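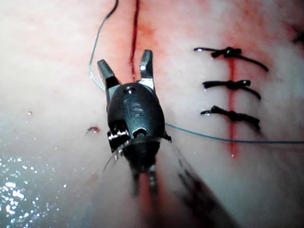 Trulireo camera clip and cable kit: two months on a suturing bench

Price paid: $1,252 for the starter kit. The full service kit is $1,895 and I would skip it.

Trulireo says the kit keeps a surgical arm "bench-ready with no specialist." I look after one arm on a tissue-pad bench, so I am the specialist they want to get rid of. Keep that in mind.

The clip is the good part. It gives you a close look at the jaws and the black wrist housing, pivot pin included, and the silver pulley on the side shows its cable grooves well enough to check before a run. You can follow the blue-green thread past the stitches, too. The shaft goes soft toward the bottom of the view, and no amount of fiddling with the focus ring fixed that for me.

Setup

The manual promises 22 minutes. It took me 46, and I have done this before. The clip has to sit square to the shaft or the jaws lean in the view, and the square supplied for this is stamped plastic. I used my own.

Cable tension

The gauge read high out of the box. I compared it with my old Brendgate, then asked Szabolcs Illés to try both on his arm, and he got the same gap. Trulireo support sent a new spring in March. Better now – still not a gauge I'd trust alone.

Cleaning

Pad fluid gets everywhere. The brushes are fine for the grooves and too fat for the small opening on the housing. Kariuki sells a thinner one by the single piece.

Verdict

Buy the clip if they ever sell it separately. The rest is ordinary bench stuff in a nice case – the latch on mine already sticks.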